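Wipe-clean tablecloths – do any of them last?
Home & Kitchen > Furnishings

tealeaf_mags
Posted 01/07/2021
I'm after a new cloth for the kitchen table and I'm fed up with the wipe-clean sort. Had two in as many years. The first cracked along the fold lines and the second went tacky and never stopped being tacky, whatever I washed it with. The Bunance site says theirs is good for "up to 100 washes", but it's a wipe-clean cloth, so what is a wash? Has anyone had one that lasted?

oldgritter
I'd ignore the washes figure. It's a number someone in an office liked the sound of. What counts is how thick the coating is and what it's stuck to. If the backing is that thin fuzzy stuff it will go at the corners first, every time.

Pindrop
Disagree with oldgritter on the backing. Mine is fuzzy-backed, from the market in Motwood, and the corners are fine. It's the middle that's gone, where the hot plates go.

oldgritter
Then use a mat?

Pindrop
I do use a mat. Half the household doesn't.

47_Steps
I paid £25 for a plain one from Ehlers and wouldn't again. The colour was nothing like the website and it smelled like a paddling pool until October. My advice is go for something bright. Pale ones show every tea ring, and the "stain resistant" bit on the label means very little once turmeric is involved.
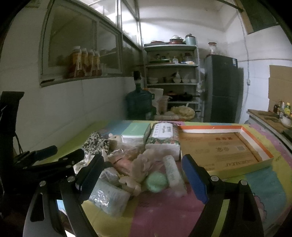
hobnob_and_brew
I'm with 47_Steps on colour. We've got a colourful table in with white tiles and I'd never go back to cream. I'm less convinced by the smell complaint. All of them smell for a bit, you hang it on the line and get on with your life.

47_Steps
It was on the line for most of the summer. I'm telling you it smelled.

tealeaf_mags
Thanks all. Does anyone know the Cluren ones? They call theirs "oilcloth" but the small print says PVC, which puts me off a bit. I thought oilcloth was a different thing altogether.

oldgritter
It was, years ago. Cotton or linen with linseed oil on it. Now it's a word they put on the label to add a few quid. Read the small print and buy on that.

Pindrop
Bit harsh. Everyone calls it oilcloth, my gran called it oilcloth and hers was plastic as well. I've had a Cluren one on the garden table and it's decent. Faded a lot on the sunny side, mind.

oldgritter
So it's decent apart from the fading.

Pindrop
It lives outdoors! What do you want from it?

hobnob_and_brew
Mags, whatever you buy, get it off the roll if you can. The folded ones come with the creases already in and that's where yours cracked. And don't use bleach spray. I think that's what makes them sticky, though I couldn't prove it.

tealeaf_mags
I did use bleach spray on the second one. Not sure I buy it, as the first had the same treatment and only cracked, but I'll stick to washing-up liquid this time. Going to look at the rolls in Motwood and give the bottom of one a good sniff before I hand over any money.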